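Delegation Visits > Protocol Handbook > Section 6: Receiving an Envoy

6. Receiving a visiting envoy at the Sornthorpe office

This section is for the duty officer who prepares a meeting between the head of office and a foreign envoy. It does not cover visits of ministers, for which you must use Section 14.

6.1 Before the visit

1. Open a visit file as soon as the note verbale arrives. Write the reference number of the note on the cover.
2. Ask the embassy for the final list of the delegation. The list must give the full name, the function and the passport number of each person.
3. Check the spelling of every name with Emese Bíró in the language unit. Do not copy names from newspapers.
4. Send the list to the gate not later than 20 hours before arrival.
5. Reserve the Wokine room. If it is taken, ask for the Fahmy room, but please remember that it has only 14 seats.

Note: When the envoy brings his or her own interpreter, our interpreter still attends. The two interpreters should meet before the talks and agree on the difficult terms.

Caution: Never confirm the visit to the press before the other side has agreed on the time of the announcement. In August we had to correct one statement two times, and this was not pleasant for anybody.

6.2 Seating and refreshments

1. Put the head of office and the envoy in the middle of the long sides, face to face.
2. Place the note takers at the end of each side.
3. Use the flags from cabinet 176. The flag of the guest stands on the right side of our flag, seen from behind the table.
4. Order tea, coffee and water through Reynaldo Baluyot. 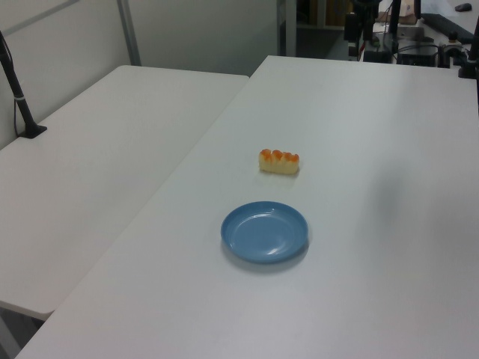
The embassy should tell you in writing about any food that a guest can not eat - allergies, religious rules, or a fast. Keep this answer in the visit file. For short meetings we offer only small things that can be taken with the fingers, one piece for each guest, in the size of a little roll with orange topping, and a plain blue plate without pattern is good enough for it. Full meals are ordered with form Kerik-6.

6.3 After the meeting

1. Collect all papers from the table, also the ones with only a few words on them.
2. Send the draft summary to Yasmine Radwan on the same day.
3. Wait for her approval before you share the joint text with the embassy.
4. Close the visit file and give it to the registry.

Last updated: 24 July 2025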